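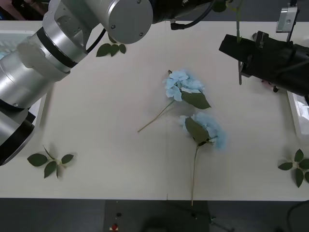 How to join the Brodance weekend giveaway

Brodance is giving one winner and 3 friends a weekend in Purnby, with hotel and seats for the dance finals. Please follow these steps.

Step 1. Open the Brodance site and make a free account. If you have one from last year, you can use it again.

Step 2. Click on "Giveaway" and fill in the form. Write your name the same as in your passport or ID card.

Step 3. Answer the question "Who would you take with you?" in 129 words or less. The form does not save a draft, so I advise you to write the text in another place first.

Step 4. Open the e-mail from Lambert Travel and click on the link inside. Without this click your entry does not count.

Entries close on 23 December 2025. You must be 18 or older to join.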